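This site uses cookies to remember your login and count visits. Carry on browsing and we'll assume that's fine. Accept / Settings

Round table for the shared workroom, keep or swap?

pottering_jen
Right, need opinions, quick as you can because the van is booked for August and I have to say yes or no to the swap.

We've got a round wooden table in our workroom. Light orangey brown top. Lovely thing, came off Awuor Rweyemamu when she moved her studio. Thing is it's round and everything else we own is square. Desks, shelving, the lot. I've been offered a straight swap for a Tastell rectangular one, decent nick, and half the room wants it gone and the other half will chain themselves to it.

Floor is dark grey-green and shiny, so the table does stand out. It's sort of the middle of everything, people gravitate to it, leave cups on it, leave cloths on it (grr).
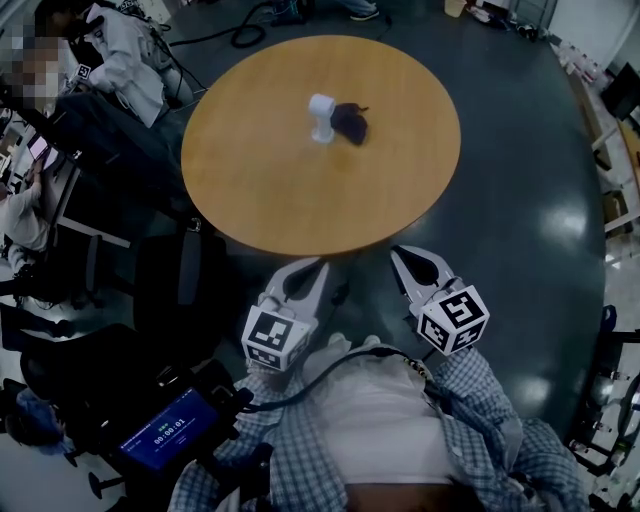
The table in question, white cup thing and dark cloth on it as per

Chairs are the black office sort on wheels and I'm wondering if thats half the problem. They never look right with it.

dunmore74
Keep it. Round tables are miles better for talking round. We swapped ours for a long one and now whoever's on the end just shouts.

Marrowfat
Swap. Sorry. Round tables eat a room. You can't shove one against a wall, you can't butt a desk up to it, and you get those useless wedges of floor all round. Had one in the old print shop, hated it by the end.

dunmore74
@Marrowfat you don't shove it against the wall though, thats the point of it

Marrowfat
Yes and then you walk round it forever. Every trip to the kettle.

tilly_o
Depends how big?? You haven't said. No good asking without the size

pottering_jen
Sorry, in a rush. Haven't got a tape here. Awuor reckons she paid 445 for it new, a Schwerdtfeger, but she's not sure where the receipt went. The Tastell is going for 173 secondhand so on paper I'm mad.

tilly_o
Don't do a straight swap then! Sell yours, buy theirs, keep the difference.

pottering_jen
Can't be doing with selling. Strangers coming to the door, is it still available, would you take 30. No.

H_Brackley
What's the top finished with? If it's oiled and you've got people parking damp cloths on it you'll get black marks sooner or later, round or square. I'd sort that first. A dark cloth especially, the dye can come out into the wood. Ask me how I know.

pottering_jen
No idea on the finish. Awuor used to wipe something on it, Wasard maybe? In a tin. I've just been using a damp J cloth.

H_Brackley
Wasard's a hard wax I think so you'd be alright with a damp cloth, just don't leave it sat there. Do the water test. Drop of water on the top, leave it ten minutes. If it beads you're fine, if it goes dark it wants another coat. Thin coats, 2 of them, leave overnight between. Do the edge as well, everyone forgets the edge and that's where hands go.

Marrowfat
Ten minutes is a bit long if its gone dry? I'd wipe it off after two or three

H_Brackley
It's a drop of water mate

dunmore74
lol

kettleside
Coming at this from the other end. Office chairs on castors with arms never tuck under a round table properly, the arms hit the edge and they all stick out at angles. So it looks a mess even when it's tidy. We got Riletti stools for ours, no arms, they go right under. Room looked nearly twice the size. Wheely chairs went back to the desks where they belong.

pottering_jen
Ooh. Now that I could do. Are they comfy tho

kettleside
For half an hour. Not for a whole afternoon, your back will let you know.

tilly_o
Also, and I say this with love, get the bags and cables and whatnot up off the floor before you decide anything. Hooks on the wall. A coiled cable wants to hang up. You might find you like the table fine once there's room to get at it.

Marrowfat
Agree with that bit. Still swap.

pottering_jen
Fair point about the floor, there's a blue bag been living down there and a cup, on the FLOOR, with a table right there. Hooks are cheap. Will do hooks.

H_Brackley
And a tray. Put a tray in the middle, cups go on the tray. Saves the top and you can carry the whole lot off to the sink in one go.

dunmore74
Tray slides about on a waxed top. Felt pads underneath

pottering_jen
OK so for now: water test tonight, hooks, tray with felt, and I'll ask the Tastell people if they can hang on a bit. Going to try and borrow a couple of stools before buying any. Awuor says if we do get rid she wants it back so at least its not going to the tip.

Marrowfat
If she wants it back that bad give it her and take the Tastell!! Everyone wins

pottering_jen
She's got nowhere to put it either. Anyway got to dash, will report back on the water drop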